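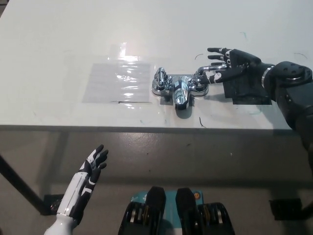 EQUIPMENT & CAPITAL PLANNING

The quote that Ludine Fixtures received for its first humanoid ran to two pages. The budget its controller finally approved ran to eleven. The difference between the two documents is most of what a small manufacturer needs to know before buying one of these machines.

Ludine finishes and packs plumbing fittings: taps, elbows, shower arms, in chrome and brushed nickel. Its finishing line is already automated. The bench work after the line is done by hand. An operator picks up a fitting, turns it, checks the plating under a lamp and puts it in a tray. Gerrit Vandenberghe, the operations manager, had priced a conventional cell for this job twice and dropped it both times. The plant ships 140 different part shapes, and each supplier wanted a separate set of gripper fingers for most of them.

A five-fingered hand looked like a way around that bill. In one respect it was. The same right hand that closes around the inlet pipe of a wall-mount faucet can close around a shower arm without a tool change. Vandenberghe's tooling line fell from the largest item in the budget to one of the smallest.

Other lines grew. The first was the hands themselves. Ludine treats them as consumables with a service interval, separate from the arms, and carries one spare pair on the shelf. Vandenberghe now advises other buyers to ask for the price of a single hand, the price of a single finger, and the lead time on each, before asking what the whole robot costs. Two of the vendors he approached could not answer the second question.

The next was the bench. Trultamier, the integrator that ran the trial, used an ordinary white-topped table with small plates and mats taped to the surface. Tape is cheap and can be moved in a minute, which suits a trial. It does not suit production, where a part has to be in the same place on the second shift as on the first. Fixed locating plates, a heavier table and leveling for the concrete floor went into the budget as one item.

Chrome caused a line of its own. A polished spout reflects the table, the ceiling lights and the robot's own arms, and a vision system has trouble deciding where the part ends. The white tabletop helps in some positions and adds bright highlights in others. Clear plastic sheet has the same fault, throwing back overhead light in streaks. Ludine budgeted for diffuse lighting and a matte bench surface. The quote had mentioned neither.

Then came training time. Nhi Lý, who runs the bench area, kept the log for the trial, which began in June. It records 2,887 attempted picks, of which 1,904 were accepted without a person touching the part. The rest were mostly poor grips on curved surfaces, followed by parts set down out of position. She has asked that nobody quote the ratio as a performance figure, as the early attempts were made with the lighting wrong. Its use is in planning. Each new part family needed up to 225 demonstrations before the results leveled off, and every demonstration takes an operator away from paid work.

Lý's estimate of that time was entered as labor, at the full shop rate, in the first year. The vendor's spreadsheet had it as zero.

The remaining items are duller. Software is an annual charge and should be shown as one, not folded into the purchase price. Guarding depends on the risk assessment, so the assessment has to be paid for before the guarding can be priced. Floor space should include the reach of both arms and a clear path for a person to get at the back of the machine. Insurance took three months to settle. Freight was as quoted.

Ludine compared two forms of contract. Outright purchase was cheaper over five years if the hands lasted as long as claimed. A lease from Venik, with hand replacement included, was cheaper if they lasted half that long. With no service history to go on, the company took the lease for two years, with an option to buy and a fixed price written into it. Vandenberghe held out for one further clause, covering access to the trained motions if the contract ends. Without it, the demonstrations would have stayed with the lessor.

The approved case does not assume any reduction in headcount. It assumes that one operator moves to final packing, where the plant has been short. Payback is given as a range, and the upper end is longer than the lease. The controller signed it on the condition that the log continue in its present form and be reviewed before any second unit is discussed.

3 COMMENTS

dimitriou_tooling
Good point about finger pricing. We asked the same thing and got a figure for the complete hand only. Did they get anything in writing on the lead time?

benchrat
Matte surface is right, but watch what it does to the plating. We scratched a whole tray of spouts on a textured mat. Put a soft liner in the budget too.

M. in purchasing
Would like to see what the lessor charges for a service visit outside the contract. Ours was more than the monthly payment.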